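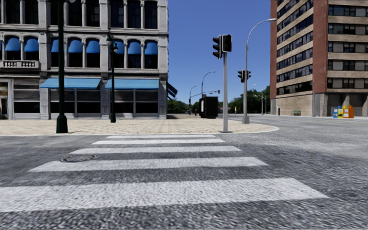
Clandari to bring shop rates advice service to 12 more high streets

Independent shopkeepers in 12 more towns will be able to get free, face-to-face advice on leases, business rates and energy contracts from May, when Clandari extends its High Street Desk service beyond the nine towns where it has been running as a pilot.

The service places an adviser in a borrowed or rented space on or near the main shopping street for two days each week. Shopkeepers can walk in without an appointment, bring their paperwork and go through it with someone who deals with these documents for a living. There is no charge and no obligation to become a Clandari client afterwards.

During the pilot, 237 businesses used the service. They included hairdressers, cafes, butchers, a piano repairer, two launderettes and a large number of gift and clothing shops. Most had fewer than five staff, and many were run by one person.

The most common reason for a visit was a lease that was coming up for renewal. The second was a rates bill that the business did not understand or did not agree with. Energy contracts came third, followed by questions about shopfront signs and planning consent.

Hamish Whitelaw, head of the High Street Desk at Clandari, said: "People come in with a carrier bag of letters. Some of those letters have not been opened, and usually the owner knows which ones matter and has been putting them off. We sit down, we sort them by date and we deal with the ones that have a deadline first. A lot of the work is as basic as that.

"We had thought most of our time would go on rates appeals. In fact we spent far more of it on leases, and in particular on repair clauses. Tenants had signed up to keep a whole building in good order when they only occupied the ground floor. Several had no idea until the roof needed doing."

What the service covers

Advisers can help with:

Reading and explaining a commercial lease, including break clauses, rent reviews and repair duties.

Checking a business rates bill and finding out whether any relief has been missed.

Comparing energy and water contracts, and working out when notice has to be given.

Preparing for a meeting with a landlord or managing agent.

Filling in applications for signs, awnings and pavement seating.

Advisers do not give tax advice and cannot represent a business in court. Where a shopkeeper needs a solicitor or an accountant, they will be given a list of local firms to choose from. Clandari takes no fee from any firm on the list.

Changes made after the pilot

Opening hours have been changed following comments from the people who used the desks. In the pilot, each desk was open from 9 in the morning until late afternoon, which meant that sole traders had to shut their shop in order to visit. From May, one of the two days each week will start at noon and run into the evening.

Advisers will also be able to visit a shop in person where the owner cannot leave it. These visits need to be booked, and they will normally last no more than an hour.

Records will be kept differently too. In the pilot, notes were taken on paper and typed up later, and some businesses had to explain their situation twice when they saw a different adviser. All 12 new desks, and the nine existing ones, will now use a case system supplied by Sekia. Shopkeepers will be given a printed copy of their case notes at the end of each visit, with any deadlines listed at the top.

A number of visitors said they would have found it easier to speak in a language other than English. Telephone interpreting will be available at every desk, and shopkeepers are welcome to bring a relative or friend with them.

Premises and partners

Property firm Jalali is providing ground-floor space for seven of the new desks at no rent, in units that would otherwise be waiting for a tenant. If a unit is let, the desk will move to another address in the same town, and regular visitors will be told by letter or text message. The remaining five desks will be in libraries and market halls.

Jalali is a landlord to some of the shops that may use the service. The two firms have agreed in writing that Jalali will have no access to case notes or to the names of visitors, and that advisers will treat a Jalali lease in the same way as any other.

"We were asked about that a good deal, and rightly," said Hamish Whitelaw. "The advisers are employed by Clandari and they answer to me. If a tenant of Jalali walks in with a rent review they think is too high, they will get the same help as everyone else – and if the figures are on their side, we will tell them so."

Training for the new advisers is being carried out by Mundomine, which also trained the pilot team. Each adviser completes a course on commercial leases and rates and then spends 36 hours working alongside an experienced colleague before seeing visitors alone. Recruitment is under way, and most of the posts are part time. Applications are particularly welcome from people who have run a shop themselves.

Funding

The service is paid for by Clandari out of its own income. It has been funded for two years from May, and a decision on whether to continue will be made in the second of those years. Clandari will publish a short report each spring setting out how many businesses used each desk and what they came in about. No business will be named in the report without its written agreement.

Two of the original nine desks will have new addresses. In both cases the present space is up a flight of stairs, and the replacement has level access from the street. The move will be finished before the new desks open, and signs will be left at the old addresses for three months.

How to use the service

Shopkeepers can walk in during opening hours. It helps to bring the lease, the most recent rates bill and the latest energy bill, but visitors who cannot find these should come anyway. Advisers can often obtain copies.

The service is open to any independent business trading from premises in the town, including market stalls with a regular pitch. Businesses that are part of a national chain are not eligible. Franchise holders should ring first, as it will depend on who holds the lease.

A list of addresses and hours for all the desks will be displayed in local libraries and at the desks themselves. Opening dates within May will vary from town to town, depending on when each space is ready.

Notes for editors

Clandari advises small and medium-sized businesses on commercial property matters. The High Street Desk is run separately from its paid services and has its own staff.

Hamish Whitelaw is available for interview by telephone on most weekday mornings. Requests to visit a desk should be made in advance through the Clandari press office, so that visitors can be asked whether they mind. Interviews with shopkeepers who used the pilot can be arranged in some of the nine original towns.

The figure of 237 refers to separate businesses and not to visits. A business that came in more than once has been counted once.

Ends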